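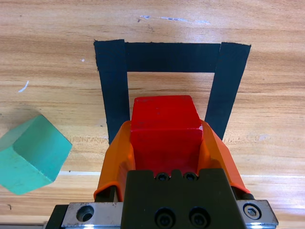 If you've got an open day coming up and you want to let visitors have a go with a robot arm, start with the dullest task you can think of. I mean it! When we first did ours at Beddoe I had grand plans for stacking towers and sorting sweets, and Kiran Pal (who looks after the arm the rest of the year) talked me down to one job: put a cube in a box made of tape. Three strips of black tape on the table, open on one side, with a red cube in the orange fingers and a green one left outside the lines. People get it from across the room, and you don't have to explain a thing.

Lay the tape first, before you touch the arm. Press it down hard, because the ends will lift once a few sleeves have brushed over them. Leave a good finger's width around the cube on each side. Too tight and the little ones get cross, too loose and the teenagers wander off to the Uvel stand for the free pens.

Next, slow the arm right down. Our controller is a Senen, and its speed setting goes up to 100. I run the whole day at 2, which looks silly when you're testing on your own and just right with a six-year-old on the handset.

Then teach it two positions, a parking spot well above the table and a hover point over the tape. Save both. If somebody gets in a tangle you press park, lift the cube out by hand and they start again (do keep your own hand on the stop button the whole time, even when you're chatting).

For the turn itself, I let the visitor steer from the hover point, lower the cube, open the fingers and go back up. Ask them to pause just before letting go and have a look from the side. Hardly anyone does it unprompted.

We had 297 people through the door last July and I'd pack a spare roll of tape next time.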